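Home · Kitchen · Laundry · Workshop · Robots
5 min read

Can a robot do your chores yet? Tips for living with the almost-ready helper

I get this letter more than any other now, and I love it every time: should I wait for a machine that can clear the table, or keep doing it myself? My answer for this summer is to keep your dish towel handy, but do look at what the arms are up to, because it's wonderful stuff!
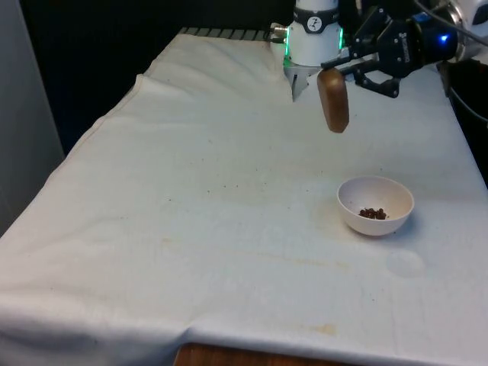
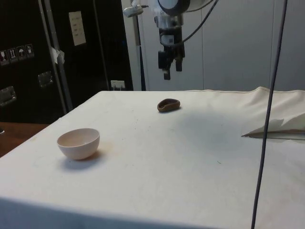 Small tabletop work over a white cloth. The wooden block is in the gripper in the first picture; the second has a bowl and a little brown dish on the table.

Picking up one solid thing with a good edge is the chore I'd trust an arm with first. Blocks, spools, jar lids (the chunky kind), that sort of thing. Bowls are harder than you'd think — the rim is thin, the sides curve away, and if there's dried beans inside you want them to stay there. Cloth is the real bear. A tablecloth never lies the same way twice, and folding one is still a job I'd give to a ten-year-old before any machine.

Blandine Vasseur, my friend at the Preden repair shop, has had an arm sorting hardware on her bench since August, and she's as smitten as I am. Hers does 500 washers in a shift and then gets stumped by one bent bracket. She paid 4000 for it secondhand and spent some 35 hours setting it up, so plan on that if you're tempted.

A few things she and I have both found useful, robot or no robot:

Give every tool one home and mark the outline with tape. Machines like it, and so do husbands.

Put small parts in shallow dishes with a wide mouth. Deep jars defeat fingers of any kind.

Pin or clip a table covering at the corners before you work on it.

Keep cords up and off to the side — a hook under the shelf does it.

Wash the greasy pan by hand. Sorry!

Next time I'll go through your letters on window washers, including the long one from Ravitz about the skylight.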